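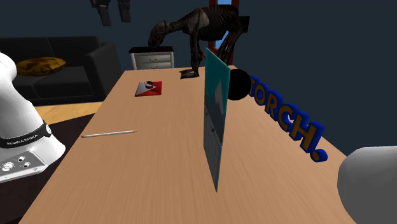 The long table, looking toward the nightstand.

From: Graziella Zanetti
To: Markness Residents' List
Date: 28 April 2019
Subject: Re: Refuse collection and the rear gate

Dear members,

Thank you to those who replied to the March notice. The question raised most often is quoted below, and the reply applies to all households on the Iria side.

> Afia Tetteh wrote:
> The notice says bins must be at the rear gate by the evening
> before collection. The gate is locked at that hour and my key
> has not worked since the lock was changed. Are we to leave
> them on the sidewalk? My neighbor was charged for doing so.

Bins should not be left on the sidewalk. New keys may be collected from the office on presentation of the old one. Each household is entitled to up to 2 keys at no charge -- further copies must be requested in writing.

Charges issued to Iria households between the change of lock and the date of this message are withdrawn. Any member who has already paid should write to Theophilus Dogbe with the receipt number. 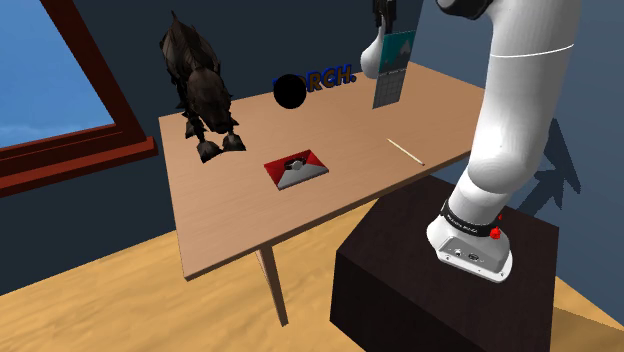

Markness Residents' Association | Grounds and Services

The contractor, Agbeko, has confirmed that garden waste will be taken on the same day as general refuse, in paper sacks only. Sacks heavier than 20 pounds will be left behind. Glass is still not accepted at the gate and should be taken to the Vomard Street depot.

Members who need help moving a bin may ask to be placed on the assisted list. Requests go to Amancay Villalba at the office.

Graziella Zanetti
Grounds and Services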